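Uderard Tableware Forum > Materials and Care > Colored bowls, matte finish: stacking and rim wear

13 August 2022

junmont_79
Replacing a mixed set of everyday bowls and plates. Requirements: matte outside, stackable, no sharp foot to scratch the plate below. Color is secondary. Pink bowl under consideration, two views:
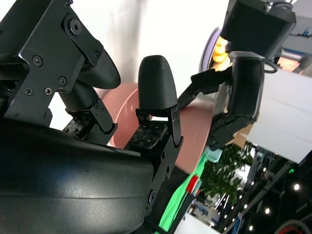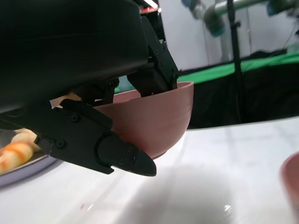

My current bowls are straight-sided and jam when nested. The old stack of 13 has to be pried apart from the top down. I would expect the slightly flared rim on the pink one to help, as it gives the fingers something to pull against. Base is gently rounded, so my question is stability on a plate.

kiln2245
A flare only helps if the wall below it has enough taper. Hemispherical bowls nest deep and usually release cleanly. I would check the gap between rims in a stack of four before buying more.

shelfdepth
Disagree on the flare. Rims are where my Dravville bowls wore first — the matte surface polished to a shine within a year, all of it at the contact line. A plain rim hides this better.

kiln2245
That is wear from sliding them on the shelf. Lift, don't drag.

shelfdepth
I lift them. Same result.

hà_ceramics
On stability: a rounded profile says little. Turn the bowl over and look for a flat or a shallow ring. The second photo doesn't settle it, with the bowl tilted. The plate in the lower left has a pale purple rim. If it has a flat well wider than the base, the bowl will sit fine on it.

junmont_79
Noted. Will measure base and well and post both.

shelfdepth
Measure the rim thickness too.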